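Friday, December 16, 2022

My aunt left me the house in Garholm and a list of 31 rules, and most of them were about the kitchen sink. Never leave a cup in it overnight. Never hum while rinsing. I laughed at that one, then I caught myself washing up in total silence like a kid in church!

Annag Rankin from next door came by with soup and read the list standing up, coat still on. "She was scared of the drain," she said. "Ever since November, when it said her name."

"It said her name?"

"Well, it said Blair. Same as yours - you were both Blair Urquhart, weren't you?"

We were (family tradition, long story, a lot of mixed-up mail). So I did what anybody would do. I sent Annag home, turned off the radio, leaned on the counter and waited. Two minutes went by. I could hear the fridge and my own stomach, and the soup was getting cold on the stove.

Then I hummed. Just a little, just the first bit of the song she used to sing in the car.

And from down there, very softly, somebody picked up the second line.

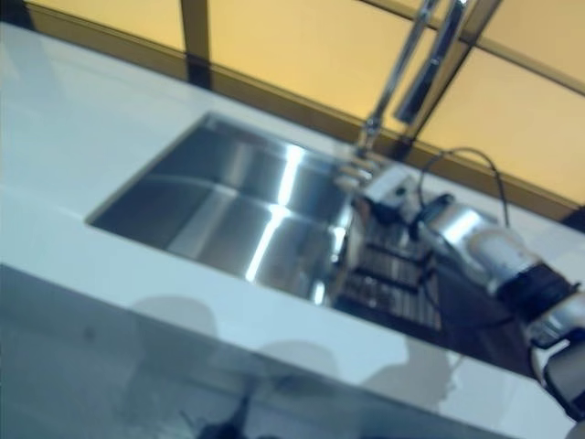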